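The Sourdough Year, Part One

Jan 4, 2019

So I promised myself I'd write more this year, and then I spent the first three days of it eating toast. Good toast, though! My own toast, from my own bread, and if you knew me last June you'd understand why I'm a little smug about it.

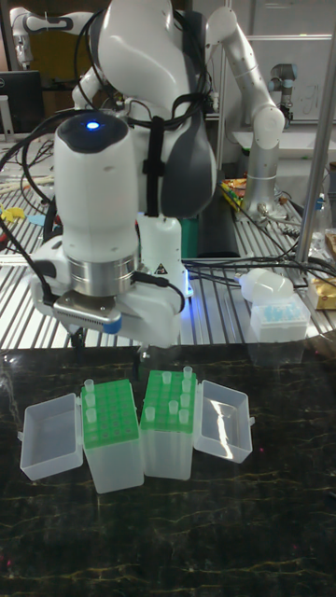
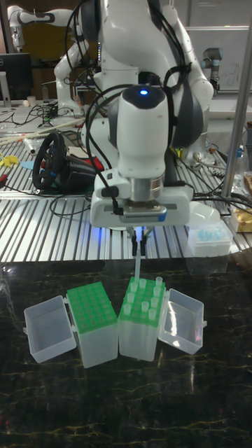 Filed under: Kitchen Stuff, Bread

Back in June my neighbor Alby Rakena handed me a jam jar of starter over the fence and told me to feed it. I fed it. I fed it so much that it climbed out of the jar overnight and glued itself to the bottom of the fruit bowl. Alby thought this was the funniest thing he'd ever heard and gave me a bigger jar.

The first loaf was a frisbee. The second was also a frisbee, but burnt on one side (our oven is a Brunton that came with the house, and it has a hot corner at the back left that could melt a spoon). I was using the cheap white flour from the corner store and a recipe I'd copied down wrong, so I was putting in double the water and wondering why the dough ran off the counter like soup.

What changed things was a bag of Zalell stone-ground whole wheat. I only bought it when the store was out of everything else. I mixed it half and half with the white and the starter went bonkers, all bubbles, smelling like apples. I still do the same mix now, plus a spoonful of rye if I have any in the cupboard.

The other thing was waiting. I'm bad at waiting. The recipe says to leave the dough in the fridge overnight and I used to give it 2 hours and call it done. Now I shape it after dinner, stick it in behind the milk and go to bed. In the morning I get the pot screaming hot, tip the dough in, and bake it for 28 minutes with the lid on. Then the lid comes off and I stand there and watch it go brown, which my husband says is a strange hobby.

I did try one of those fancy linen-lined baskets, a Trernex, and my dough stuck to it so badly I had to scrape it out with a credit card. Rice flour fixes that, apparently. I've gone back to a mixing bowl with a dish towel in it.

Next on the list is a seeded loaf, and I want to have another go at bagels (the last batch sank straight to the bottom of the pan and stayed there). If you've got a bagel recipe that works in a hot-cornered oven, leave it in the comments, please!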